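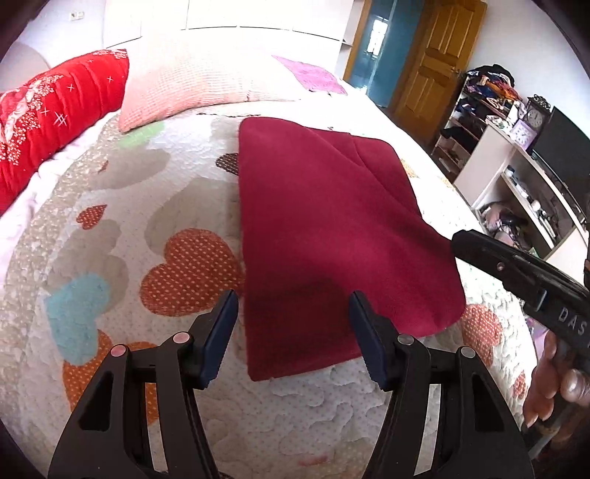 Maroon fleece on the bed.

A day at the Gallardo stick works, Plollska

Print | E-mail

Thirteen of us from Fanevine Women's Hockey Club went over to Plollska in April to see round the Gallardo works, where the club's training sticks come from. We stayed one night, saw the factory on the Tuesday and played a short match against the works team in the evening. Several members who couldn't come have asked for a write-up, so this is it.

The works is on the far side of the river from the station. It is a twenty-minute walk, mostly flat, and there is a bus if you have bags. The building used to be a furniture factory and from the road it still looks like one. The sign is small and we walked past it.

We were given safety glasses and split into two groups. My group started in the moulding shop. I had assumed that a modern stick was made by something like injection, where you pour it in one end and a stick comes out of the other. Most of the work is done by hand. Sheets of carbon and glass fibre are cut to shape, laid up in layers around a long thin bladder, and put in a metal mould. The mould is closed and heated, the bladder is blown up from inside, and the layers are pressed out against the walls. After that it is left to cure, then trimmed.

The mix of layers is what makes one stick stiffer than another. The works makes sticks in five grades, and from the outside you could not tell them apart before painting. They let us flex one of the softest and one of the stiffest across a bench. The difference was much larger than I expected. Our guide said that most club players buy a stick that is too stiff for them, which caused some discussion on the way to the next room.

The bow is set by the mould, so each shape needs its own. The moulds are kept on steel racks along the back wall and the heavier ones are moved with a small hoist. Three of the racks held junior sizes only. It was good to see that the junior sticks go through the same room and the same hands as the others.

Next was finishing. The raw sticks are sanded, filled, sanded again and sprayed. This is the noisiest part and the dustiest, although the extraction is good. Transfers go on by hand and then there is a clear coat on top. I watched one woman put transfers on a whole trolley of sticks without once measuring anything. She told us she had been at it long enough that she would notice a crooked one from across the room.

The test room was the part most people wanted to see. A stick is clamped at the handle and a ball is fired at the head, again and again, until something gives or the count is reached. The stick on the rig when we came in had taken 2,074 hits and had a mark on the face but no crack we could find. They also weigh every stick and check the balance point. Ones that are out go in a red bin. We asked if we could buy from the red bin and were told no.

There is a small display of older sticks in the corridor by the canteen. The oldest have mulberry heads with a long toe, and it is hard to imagine playing a reverse stick shot with one. A couple of our older members had played with something similar at school and went straight to them. One has string binding all the way down the handle, very neatly done.

Lunch was in the canteen with the staff. Soup, bread and a choice of two hot dishes, both fine. The vegetarians had been remembered.

After lunch we had an hour with the people who look after club orders. This was useful. They explained that the chips we have been getting on the toes of the training sticks are mostly from playing on the old sand pitch, and suggested toe tape, renewed before it wears through. They also said not to leave sticks in a car boot over the summer. I suspect most of us do.

The match was at the Stenell ground, ten minutes from the works. It has a water-based pitch, which only a few of us had played on before. The ball runs much faster and our first-half passing went into touch more often than not. The works team were a mixed side with some very quick forwards. We played two halves of twenty minutes and lost 5–3, having been four down at the break, so the second half was a good deal better. Our penalty corners worked, and all our goals came from them. The floodlights at one end are poor – something to bear in mind if we go again in winter and want to play late.

We had tea in the pavilion afterwards and swapped club pennants. Theirs is now behind the bar at Fanevine, next to the fixture board.

Some practical notes for anyone planning the same trip. Tours need to be booked well ahead and the group size is limited by the number of safety glasses. Wear flat, closed shoes. Photographs are allowed in the corridor and canteen but not in the moulding shop or the test room. There is no factory shop, though you can place an order on the day and have it sent. The changing rooms at Stenell have hot showers and no hooks.

The works team would like a return match at our place, and we have offered them a date early next season, subject to the league fixtures coming out. Anyone who can put up a visiting player for the night should add their name to the list in the clubhouse.

Print | E-mail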